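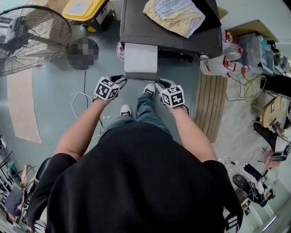

Removing and refitting a sticking drawer

These steps suit side-mounted metal runners with a release lever on each side, such as those on the Vindaso and Prellon drawer units. Bottom-mounted runners use a different catch and are covered on a separate page.

1. Empty the drawer and pull it to full extension with both hands.

2. Locate the levers. On most pairs, one is pressed up and the other down.

3. Work both levers together and draw the box forward, keeping it level.

4. Wipe the runners with a dry cloth. Grey residue is normal wear — flaking metal is not, and the pair should be replaced.

5. Apply dry silicone spray to the ball cage. Do not use cooking oil or grease.

6. Measure the cabinet opening at front and back. A difference of more than 2 mm will cause binding whatever the condition of the runners.

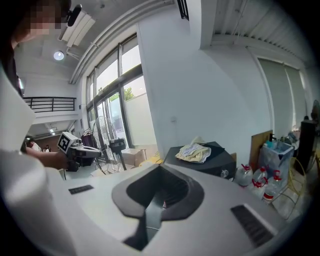 Hand-held tool in use

7. Slide the cages fully forward, enter both runners at once and close the drawer slowly. Expect some resistance on the first stroke.

8. Cycle the drawer 20 times before reloading it.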